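Section 4: Setting Up Your Country Profile and Entering Your First Pledge

Welcome back! If you've followed along from Section 3, your delegation account is active and you've picked a display language, so now we can get to the part most people signed up for. Rivgate keeps track of climate pledges, the reports that go with them, and the many small changes that governments make between one round of talks and the next. It can look like a lot on the first morning, but please don't worry - you can save at any point and come back after lunch.

Before you start, have your most recent pledge document at hand, along with the name of the ministry that approved it.

4.1 Creating the profile

1. Sign in and choose Profiles from the menu on the left.
2. Click New Profile and type the name of the country or region. Names already on the list will appear as you type, so pick yours if it shows up.
3. Choose a base year. This is the year all your reductions will be measured against.
4. Enter the lead ministry and one contact person.
5. Click Save Draft.

Note: The contact person gets every reminder the system sends, and there are quite a few of them in October, when the reporting window opens. A shared mailbox works very nicely here.

Caution: The base year can't be changed once a pledge has been attached to the profile. If you notice a mistake later on, you'll need to delete the pledge, fix the year, and enter the pledge again.

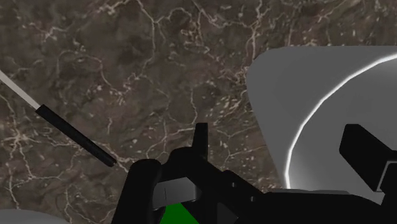

4.2 Entering a pledge

With the profile saved, you can add the pledge itself. We've kept the form to a single page, and it follows the order in which most governments write these things up.

1. Open your profile and click Add Pledge.
2. Choose the type: Absolute Cut, Cut per Unit of Output, or Policy Only. (Policy Only is for promises with no number attached, such as closing a coal plant or joining a forest agreement.)
3. Type the target and the target year. Percentages go in as whole numbers, and the highest value allowed is 100.
4. Paste a summary into the box marked Public Text. You have 1400 characters, including spaces.
5. Attach the signed document as a PDF. Files can be up to 200 MB.
6. If part of the pledge depends on outside funding, check Conditional and say which part in the box that opens.
7. Click Submit for Review.

Note: The Public Text is what reporters and civil groups will read, so plain words are a kindness. Tarun Upadhyay, who wrote the first version of this guide, liked to read his summaries out loud before he pasted them in, and we still think it's a lovely habit.

4.3 After you submit

Your pledge now goes to a reviewer, and its status changes to Pending. You can read it in this state but you can't edit it. If the reviewer has a question, you'll find it under Messages, and your reply goes straight back to the same person.

If you see Error 126, the target year is earlier than the base year. Click Return to Draft, correct the target year, and submit again.

Delegations moving over from Murkell can bring in their older pledges all at once. The steps for that are in Section 7, and you'll want to finish your profile first.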